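Why Does a Laptop Need a Plug AND a Battery?

Have you ever noticed that a laptop can play a whole movie on the couch with no wire at all, and then the very same laptop spends half the evening tied to the wall by a cable? It seems a bit silly, doesn't it? Let's find out what is going on inside that flat, folding case (and don't worry, we won't be taking anything apart!).

A little lunchbox of electricity

Inside every laptop there is a battery, and you can think of it as a lunchbox. When the laptop is working away from the wall, it nibbles at the lunchbox bit by bit. Writing a story takes small nibbles. Playing a busy game takes great big bites, and that's why the battery runs down so much faster when you are racing cars or building castles.

When you push in the plug, two things happen. The laptop stops eating from the lunchbox and takes its electricity from the wall, and at the same time it packs the lunchbox full again for later.

What does the number mean?

Look in a corner of the screen when a laptop is open and you will often find a tiny picture of a battery. Some laptops show a number too. If it says 70 percent, there is plenty left. At 33 percent you have one third of your lunch, more or less, so it's a good time to start thinking about where the charger has gone — under the cushions, usually.

Why do we shut the lid?

The lid is the screen's front door. Closed, it keeps crumbs off the keys and fingers off the glass. Most laptops also take a nap when you shut them, and a napping laptop can still fill up its battery while it's plugged in.

And the sleeve?

A sleeve is a soft coat for a laptop. It helps to stop scratches when the laptop rides around in a bag with pencil cases and house keys. Always unplug the cable before you slide the laptop in, and hold on to the plug itself when you pull. Tugging on the wire can hurt the thin metal threads hidden inside it, and a grown-up should look at any cable that is frayed or bent.
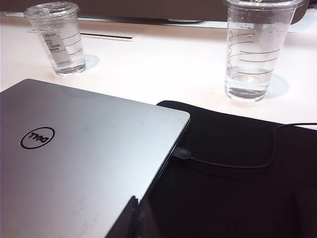 A closed laptop with its cable plugged into the side, on top of a black sleeve.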